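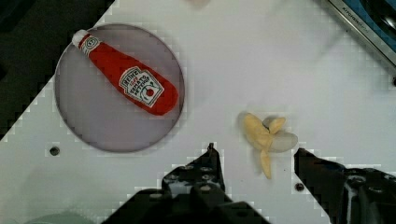 How often should a drop-in play room get a full walk-through?

Once a month, plus a quick look every morning before the doors open. The quick look is for spills and broken stuff. The monthly one is this list. Do it with the lights on and the kids out.

Mistlow Family Drop-In, Clellmont branch. Monthly room check with comments. OK means OK. FIX means it goes on the whiteboard the same day. WATCH means look again next month.

17 shares

ENTRANCE AND HALL

Front door closes by itself -- OK. Slow but it closes.
Finger guards on hinge side -- FIX. Bottom one peeling off. Taped for now, tape is not a repair.
Door mat flat, no curled corners -- FIX. Curled again. Flip it or toss it, I vote toss.
Gate latch out of toddler reach -- OK
Strollers not blocking exit -- WATCH. Was clear when I got there. By mid morning on a rainy day it never is. Need a painted line on the floor or something people will see.
Sign-in sheet has emergency contact column -- OK. Half of it left blank though. Front desk please ask.

EXITS AND FIRE

Exit signs lit -- OK front, FIX back. Back one flickers, on for a second, off, on again. Called Thaweesak Electric, waiting to hear.
Back door opens with one push -- OK. Sticky in June last year when it got humid so keep an eye on it.
Extinguisher tags current -- OK
Extinguisher not hidden behind anything -- FIX. Coat rack. Moved it. It'll be back.
Smoke alarm test -- OK, very loud, warn the office next time.
Evacuation map matches the actual rooms -- FIX. Map still shows the old storage closet as a hallway. Somebody is going to run into that closet. 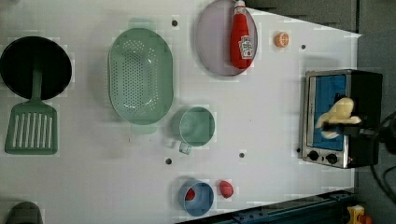 Fire drill in last quarter -- OK. Took longer than it should. People went back for bags. Say it at the start of every session, bags stay.

FLOORS AND WALLS

Rugs have grippy backing -- WATCH. Reading corner rug slides if you run at it, I ran at it.
Outlet covers -- FIX. Two missing by the window. Spares are in the desk drawer under the stamps, I put one in, other one didn't fit. Different plate.
Shelves anchored -- OK except the tall puzzle shelf. Strap is there, screw isn't in a stud. Don't load the top until it's done.
Blind cords tied up -- OK. Hook is kind of low, would like it higher.
Radiator cover warm not hot -- OK. Held my hand on it, fine.
Paint chips -- WATCH. Little bit by the coat hooks.
Baseboard by the bathroom loose -- FIX. Nail showing! Did this one myself before I left.

TOYS IN GENERAL

Nothing small enough to choke on in the under-threes area -- FIX. Marble under the couch, where did we even get marbles. Older kids' bins have to stay on the other side of the divider. Check under the couch every time, not just when you remember.
Battery doors screwed shut -- FIX. Singing bus has no screw. Pulled it.
Soft toys, seams -- OK mostly. One rabbit in the mending bag.
Plastic toys, cracks and sharp edges -- OK. Run your thumb along the edge, you can't tell by looking.
Pretend food washed weekly -- OK, log is signed. Log pen is missing so last one is in crayon, counts.
Magnets -- OK, none found
Paint and glue labels readable -- WATCH
Dress-up strings and ribbons -- FIX. Cape with a long tie at the neck. Cut it, sew velcro on.

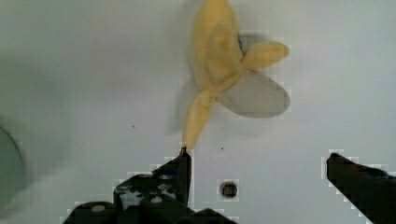 Donations box is still the biggest problem in this section. Stuff goes from the box straight to the shelf and no one looks it over. New rule I'm asking for: donated toys sit in the office until the next check. If we can't find a age label or a maker's name it does not go out. I know people mean well.

Also the wash sink. Soap was out. Can't sign off a washing log with no soap in the room, so I bought some, receipt is in the tray.

STAFF KITCHEN

Door locked when room is open -- FIX. Propped with a chair. Please stop.
Fridge temp -- OK. It's the Mirkora fridge, the dial runs backwards, colder is the LOW number. Put a sticker on it.
Kettle cord back from counter edge -- FIX
Cleaning products up high and in original bottles -- FIX. Spray bottle with no label. Smelled like vinegar. Poured it out, could have been anyting.
Knives in locked drawer -- OK
Microwave door seal -- OK
First aid box stocked -- WATCH. Small bandages low, ice packs fine. Scissors gone again.
Allergy list on inside of door -- OK but old. Ask parents again, at least each season.

BATHROOM

Water temp at tap -- OK
Step stool rubber feet -- FIX. One foot gone, it rocks. Taken out, use the blue one from upstairs.
Changing table strap -- OK
Trash can lid -- OK
Lock can be opened from outside -- OK. Coin works. Keep a coin on the ledge.

OUTSIDE

Fence gaps -- OK
Sand covered overnight -- WATCH. Cover is on but the corner lifts.
Bench bolts -- FIX. Loose on the left end.
Parking lot cones out before opening -- FIX, not out.
Glass or cans along the wall -- OK, picked up a little.
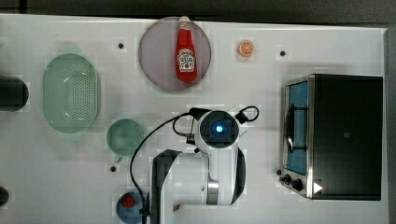

Tien-fu Mok, room checks, Clellmont
Posted 4/9/23

Notes to go with the list. Typing this fast, sorry.

Priority is the back exit sign, the tall shelf and the kitchen door. Everything else can wait a few days but not a month. I'm in again this week and will look at those first.

Money -- we have around 1000 dollars left in repairs. Exit sign first out of that. Mat and stool are cheap. Sand cover I'd leave until we see what's left.

If you fix something, write your initials and the day next to it on the whiteboard. Don't just wipe it off. Last month I re-checked four things that were already done, no way to tell.

Blank copies are in the green folder by the phone. Take the top one, fill in pen, pencil smears.

Need someone to swap with me in June, away for most of it. It's a morning's work if you don't stop to sort puzzles.

4 comments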